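About the Lotdale Robotics Club

The Lotdale Robotics Club is an after-school program for students in grades nine through twelve. We meet in the Macapagal Building, second floor, from 3:30 until 5:45 in the afternoon. Membership this year stands at 18 students, and no experience is needed to join.

How we started

The club began as a lunchtime group that took apart old printers. Aba Nartey, who teaches physics, moved it to the afternoon and signed it up for its first contest. We finished near the bottom that year. Most of the group came back in September anyway, and we have entered every season since then.

What we do

Students work in small teams. New members spend the fall on wiring, basic code and safe use of tools. After winter break everyone moves to the season project, and teams are mixed so that older students work next to new ones.

This season's project is table setting and clearing. A gripper has to pick up dishes and chopsticks and move them to and from a tray. Chopsticks are the hard part – they are thin and they roll. Students operate the gripper by hand first and record each attempt with a camera mounted on it. The recordings are then used to train the program. The club has logged 2406 attempts so far, and students label all of them themselves.

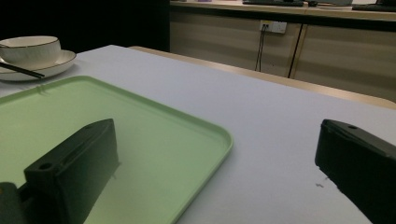
Gripper over the green tray, with the cup, saucer and chopsticks at the far corner. Table task, Cludutari team.

Competition

Our two teams, Cludutari and Griment, enter the regional Home Tasks Challenge each spring. A run lasts 60 seconds, and points are taken off for anything dropped. Griment holds the club record of 389 points.

Cost and joining

There is no fee. Students need a signed permission form and closed-toe shoes. Safety glasses and laptops are provided, though members may bring their own. Forms are at the main office, or ask Ms. Nartey in the physics room before first period. Families are welcome to visit during any meeting – please sign in at the front desk first.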